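Areti Antoniadis @areti_antoniadis
November 8, 2018

OK, thread on my favorite question: can a machine wipe down a kitchen table yet? I spent the whole afternoon at the Kosturden open lab and I have so many thoughts (1/9)

Everybody wants to talk about folding shirts. I love the shirt videos too! But wiping a table is the chore I do most, and it's so much weirder than it sounds (2/9)

First you have to decide what counts as dirty. A crumb is easy for us. A shadow, a knot, a shiny patch where the lamp hits the finish – we skip right over those and never think about it. A camera sees all of them as "something different over there" (3/9)
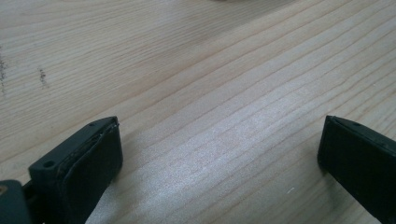 Pale wood, two smudges on the left, one tiny white speck between the fingers.

So which of those would you go after? Me, the speck first, then a damp cloth on the smudges, and if they don't budge I push harder. That "push harder" is a whole research topic!! (4/9)

Kiprono Nyamweya told me his group at Birkovmont ran 800 wipes on plain white laminate and felt great. Then they switched to wood grain and spent all of July chasing stripes (5/9)

Also, two stiff fingers are great at grabbing a mug and pretty bad at picking up a crumb. You need a cloth, and a cloth changes shape every time you touch it. I could watch people work on this all day (6/9)

Where it's already good: same table, same light, same spot every time. A shop bench at closing, say. I'd trust a machine with that one now (7/9)

Where it isn't: my place, with homework, jam and a cat. Chrysanthi bet me 19 dollars it'll take ten more years. I took the bet, I say five (8/9)

If you've tried any of this on your own table, please send me clips, even the bad ones. Especially with glare! (9/9)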